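How many grasp attempts before retraining?

Aurélien Cordier
We have a KUKA arm picking mixed household items out of a metal bin, and we log every attempt with a success or fail label. So far we have 1,524 attempts. The model does fine on blocks but keeps missing anything shiny or clear. Should I retrain now or keep collecting? I reset the bin by hand every 60 attempts.
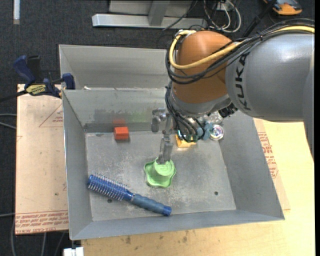

Gripper down on the green item, brush and blocks still in the bin.

Gilles Vasseur
Retrain now, but hold out 400 attempts first and don't touch them. Split by reset, so that attempts from the same layout don't land on both sides. Then check your fail rate per object. If the clear items are only a small share of the log, more random picking won't help much — load the bin with them for a few sessions and tag those sessions separately.

Also look at your reflections. Bare metal walls can throw a colored patch that the model reads as an object. We had that at Fenden and kept those misses in the set as negatives.

delorme60
more data is always better, just leave it running overnight

Laltevier
Agree with Gilles on the split. I would reset more often than every 60, too. Late in a run the easy objects have all been pushed into the same corners.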